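Notebook – laundry cell, equipment planning
October, started 9:40

Went through the three quotes again before the call with Natalina.

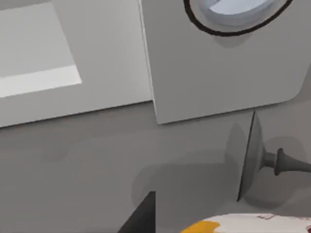

Zultine still want 3945 for the gripper and the wrist sensor as a bundle, and won't split them. I asked twice. Their rep says the sensor "pays for itself" in fewer failed grasps. Paid by whom, and over how many grasps, he couldn't say. Bulosov sell a plain two-finger unit for 454 with no sensing at all. Barbieri haven't sent a number, only a brochure.

My problem with the whole plan is that we're picking hardware off sim results. The appliance in the sim has a round door with a thick black ring and perfectly smooth gray panels. The floor is smooth too. Real floors in a laundry room slope to the drain, and real doors have a seal that drags. I don't believe any success rate we get in there is worth a purchase order.

Natalina Serra disagrees, partly. Her view (phone, 10:15): sim is good enough to rule out reach problems, so use it for arm length and mounting height and leave grip force out of it. Fair. I can live with that if it's written in the request that way.

Still open:
– Finger width. Clearance near the side fittings bothers me. Ask Bulosov for a drawing with dimensions, not a render.
– Spare fingertips. Zultine list them at 40 each and don't say how long they last.
– Stindton offered a loaner arm for 3 weeks. Shipping is on us, both ways. Read the damage clause before saying yes.
– Who pays for the mount? It's in none of the quotes.

Proposal for now: buy the 454 unit, take the loaner if the clause is sane, test on a real washer. Hold the Zultine bundle until we have failures that a sensor would have caught. If it's all door seals and slipping towels, the sensor does nothing for us.

Natalina is to send me the reach plots. Barbieri get until the end of the month.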